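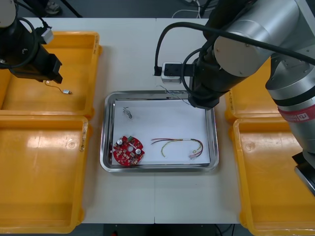
Eulalia Insaurralde had been promised that the Temby job would pay 1,000 up front, and she had been promised things before. Kyu-ri Ha said the lamp maker was good for it. Kyu-ri said that about everyone. So Eulalia looked at what they'd been given to sort: a round red circuit board on a sheet of white paper, a bundle of red, yellow and dark wires beside it, and yellow bins on both sides of the steel tray.

"That's a lamp?" she said.

"The inside of one."

"Where's the rest?"

"Grandville."

Eulalia had been to Grandville in October. She had seen a locked door and a mailbox stuffed with flyers.

"Did you talk to a person there, or a recording?"

Kyu-ri thought about it too long. "It was a very natural voice."

"And the money?"

"They said up to 2,000, if we find the fault."

"Yesterday it was 1,000."

"That's the up-front part."

"Do you have it?"

Kyu-ri bent over the red board and studied the two little silver cylinders. Eulalia went to get her coat.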